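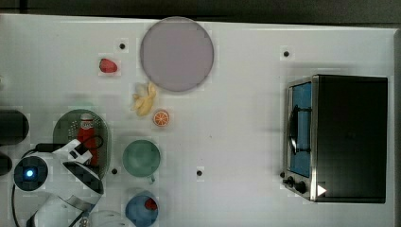

Play food on a white table, with the ketchup on its tray.

Most play kitchens have too much in them. I have bought for the playroom at Jadside for years, and the catalogs still push the big boxed sets. The last one I looked at had 64 pieces. Children dump a box like that on the floor and then walk away from it.

My view is that a short list does more. A plate, a couple of bowls, a banana, an orange slice, a strawberry and one bottle of something will keep a meal going all morning. The bottle matters most, and I would pay extra for a soft one with a stitched label. 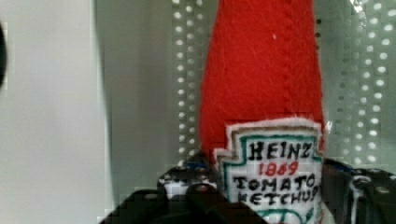

Erasto Kashindye wrote to me in June that felt is a mistake, as it picks up lint and can't go through the dishwasher with the rest. He would buy hard plastic every time and replace it when it cracks.

He has a point about washing. I still think a child who can squeeze the bottle will use it longer.
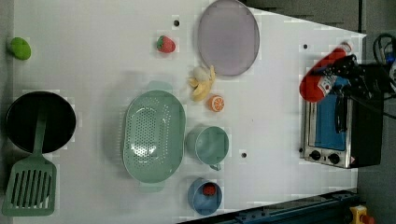 Photo: Lumbantobing / Wullbridge

Cookware is where I would spend next. A pan and a spatula give a child something to do with the food, and a colander can be a sink, a basket or a hat. A toaster oven is nice to have, but it takes up room.
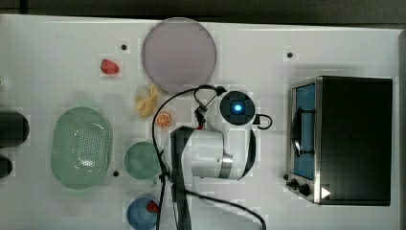 Leave space on the table, too. The set sold at Wurnton is 40 pieces, and I would put half of those in a closet and swap them later in the year.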